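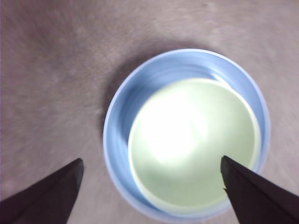 I have been meaning to sort out our bowls since the summer, and on Friday, 10th October, with rain against the windows and a pot of tea going cold beside me, I finally got round to it. We have far too much crockery for two people (my sister Noémie says so every time she opens the cupboard, usually while helping herself to a biscuit), and most of it had ended up in one leaning tower that I was frightened to touch.

The blues and greens are the ones I can't part with. I like them best together — a green bowl sitting in a blue plate looks like a proper breakfast to me, even before there's any porridge in it. The plate is wide enough to give you somewhere for the spoon and a bit of toast, and it saves carrying two things through from the kitchen when you're still half asleep.

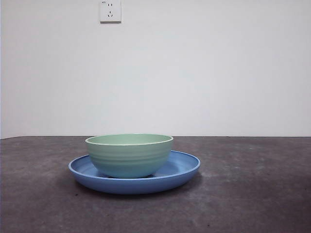 What went where

Everyday pieces are now on the low shelf, with the big plates underneath and the bowls sitting in them. The soup plates from Maritza have gone up top until it gets properly cold. Two chipped mugs went out to the shed for seedlings, and I put a box by the door for the charity shop in Dosberg, which I must remember to drop off before it creeps back into the cupboard.

Next it's the pan drawer, heaven help me.

Recent posts
Plum cake for a wet Sunday
The shed, before and after
Maritza's onion soup

We use cookies to remember your settings. Accept | Manage

© Nadja Lanz | Contact | Back to top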